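Planning a second two-arm bench without wasting the money

I spent most of November working out the budget for our second bench at Wadport, and since two people have now asked me for the spreadsheet, I thought I would write down how I got to it. The spreadsheet itself won't help much without the reasons, and some of the cells are just me arguing with myself.

We already have one bench, which we call Stanus. It has two arms on a shared front rail, a white top and an aluminium surround. The work is everyday handling: spanners in and out of a bin, things moved from one part of the table to another. The plan is for a second bench, Mahrous, which has to be close enough to the first that the same jobs can run on both.

My first draft was a shopping list with 50 lines on it. It had the arms at the top, because they cost the most, and then everything else in the order I remembered it. That was a mistake. The arms are the part you get a proper quote for, and the price on the quote is the price you pay. The trouble is all lower down, in fixings, cable, boards, plugs and bits of rail. 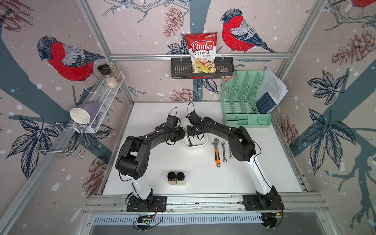
So I started again and split the list by who would have to fit the thing. Anything that bolts to the rail went in one group. Anything electrical went in another. The surround and the top went in a third, and the last group was what goes on the table. Once it was laid out like that I could see that I had counted the base plates twice and left out the power supplies completely.

I had also put nothing down for delivery. Imarano, who we bought the extrusion from last time, charge by length, and long pieces go on a different van. I have now asked them to cut everything to size before it leaves. The cutting charge is less than the extra carriage, and we don't have a decent saw anyway.

The table contents were the cheapest group and took the longest to agree. On Stanus we use real hand tools in a plastic bin. I had thought about buying a matched set of dummy parts for Mahrous, all the same weight and finish, and I got as far as asking for a price. It came back at 278 pounds before tax. For that money we could fill several bins with ordinary spanners. Shiny metal lying on other shiny metal is a fair test for a gripper and its camera, so ordinary spanners it is.
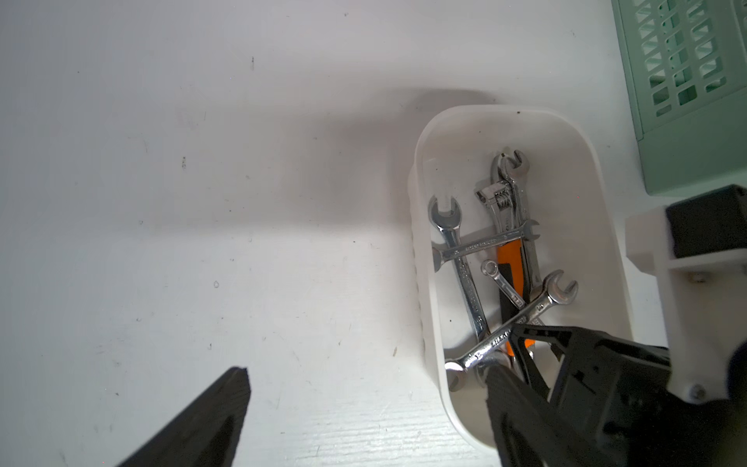
Should you buy the tools and bins at the same time as the arms?
Buy them first if you can. They cost very little, and having them on the table early tells you how much reach you need and how wide the grippers must open, which are both things the supplier will ask you before quoting.

I didn't do it in that order the first time and I ended up swapping the fingers on both grippers. It wasn't a huge cost but it came out of the money I had set aside for spares, and then we needed the spares.

Spares are the line I get questioned on most. People see a sum of money for parts we may never use and want to take it out. My answer is that the lead time on a replacement servo was 8 weeks when I last asked. If one joint goes and there is nothing on the shelf, both arms stop, as nearly all our jobs need the pair. I have budgeted for two servos, one set of fingers, one camera and a full set of cables. I would like more cables than that, to be frank, as they flex all day and they are the first thing I'd expect to fail.

Space was the other thing I got wrong on the first draft. I measured the footprint of the surround and found a place where it fitted. I hadn't allowed for getting behind it, or for somewhere to stand at the front while changing the table over. Mahrous now has a spot by the long wall, further from the sockets than I'd like, so there is an electrician's visit in the budget too.

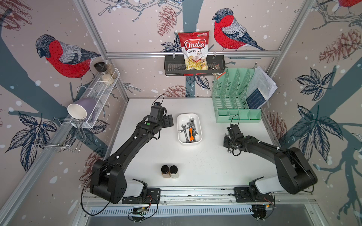

What the final list looks like

The list is now in 4 groups, with a subtotal for each and a column for lead time. I sort by lead time when I am ordering and by cost when I have to explain it to somebody. The arms are still the biggest line. The surround is second, mainly because of the brackets, which are dear for what they are.

I also added a column headed "same as Stanus?" with a plain yes or no. Every no has to have a note beside it. At the moment the noes are the gripper cameras, as the old model has been discontinued, and the table top, where I'm trying a surface that is meant to mark less easily.

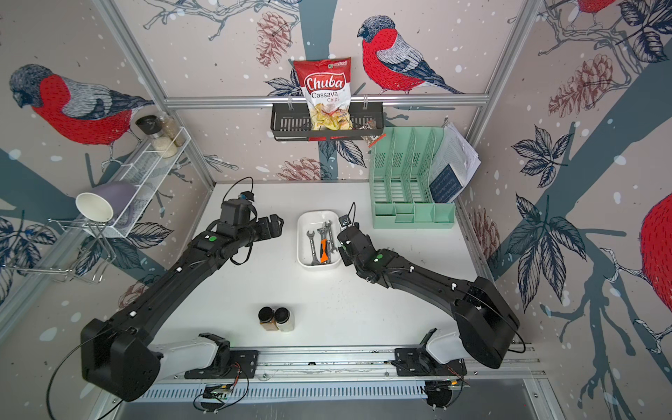

The cameras bother me more than the top does. A different lens means a different view of the same bin, and I don't know yet how much time we'll spend making up for that. I've put in two weeks of somebody's time against it, which is a guess. If it takes less, the time goes to wiring.

One thing I have left out on purpose is a service contract. We were offered one for Stanus and turned it down, and so far the repairs have been small enough to do ourselves. With two benches I may look at it again after the first year.

The order for the extrusion goes in next, then the arms. I still need a second price for the power supplies and a straight answer about the delivery charge on the table top.

Contact | Copyright Wadport bench notes | Back to top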